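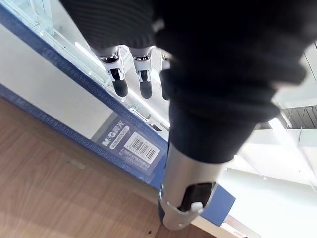 Knit sleeve over the arm, with three of the fingers pointing down.

Progress report to Prerkon: review of age-based rating in household contents insurance
Prepared by Chin-lung Chuang, Teltska

1. Work completed

The review covers contents policies sold in the Leung and Bromidia districts. We received 574 policy records from participating brokers and removed 13 that had no renewal premium. The remaining records were coded by age band, dwelling type, excess and claims history.

Coding took longer than planned. Two brokers record the age of the eldest person in the household and the others record the age of the policyholder. We have kept these as separate fields and will report them separately.
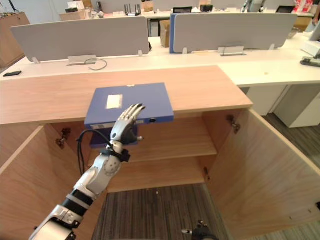 Blue file box on the cabinet, hand raised in front.

2. Interim findings

Premiums rise at renewal for policyholders over 70 in both districts. Part of the rise comes from the loss of the no-claim discount after a single water damage claim. We have not yet separated this from the effect of age. No figures should be quoted outside Prerkon until that is done.

Renewal letters were also checked. Most give the new premium without the previous year's amount, and the excess is often shown only in the attached schedule.

3. Budget and timing

Spending is within the approved amount. The broker interviews are behind schedule: 15 of the planned 30 are finished. We ask that the draft report be moved to April, with no change to total funding. 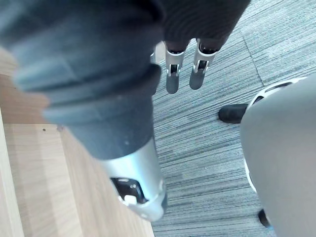
Ribbed dark grey finger and silver joint, close up.

4. Next steps

Complete the interviews. Run the premium model with and without claims history. Send the revised table layout to Prerkon for comment by Thursday.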